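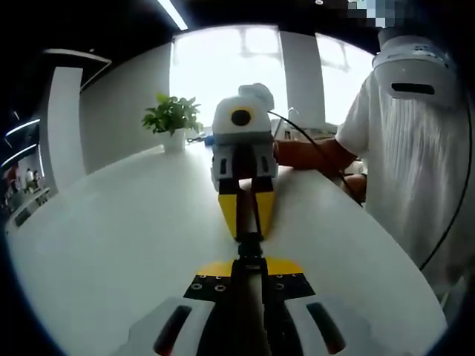
Okay, so I've had a pair of the Trudau hand-held grippers for most of a semester now and I keep getting asked if they're worth it, so let me just write it all down in one place. Short version: I like them a lot, I'd buy them again, and one of them pinched me hard enough to leave a blood blister. Four stars minus one. Three stars!

First the good. They're comfortable. I have small hands and I can go most of a morning before my wrist starts complaining, and I couldn't say that about the Kundar set we had before (those were like carrying a cordless drill by the wrong end). Setup took me 34 minutes the first time with the manual open on my lap, and now I barely think about it. Fingers swap out with two screws. The recordings have been clean, and Siwan Powell, who has to turn my sessions into something the arm can learn from, has sent back way fewer of them than she used to.

Now the bad, and it's the reason I'm writing this. We were doing a handover task, one gripper passing to the other, over and over. Somewhere after 200 closes the right-hand one started feeling gritty on the way back open. I noticed it and kept going, which is on me. A few passes later I squeezed, let go, and it stayed shut. The return spring had hopped off its post inside the housing. I stuck my thumb in there to pry the fingers apart (don't do this!!) and the spring picked that exact moment to catch again. They opened, slipped, and snapped closed on the side of my thumb. I said some words. Wyn James came over from the next bench to see what I'd broken.

It wasn't a serious injury, ice and a Band-Aid and I was fine by Sunday. But there's no release on these things. None. If the mechanism jams closed your only choices are prying it or taking the housing apart, and the manual covers this in one line that says to "contact support." With your free hand, I guess.

So I contacted support. Tracey Whitlock wrote back the next day and she was great, no runaround at all. She said the spring post on the early units is a little short, that they're good for 1000 closes between checks "in normal use," and that she'd send two of the longer posts for free. They showed up in a padded envelope with no instructions. I got the first one in okay. The second one took me 18 tries because you have to hold the spring back with a pick while you line up the post, and I only have the two hands.

Since the swap, no jams. It does feel a touch stiffer, and I've gone back to Siwan to ask if that shows up in the data. She says she can't tell. I now check the spring every time I change fingers, and I keep a plastic trim tool on the bench for prying so my thumb can stay out of it.

Things I'd want fixed in the next version: a release tab on the outside, a real page in the manual about jams, and a cable that leaves the housing somewhere it won't catch on my sleeve.

If you're buying used, ask which post it has. If the seller doesn't know, assume the short one and email Tracey before you do anything repetitive with it.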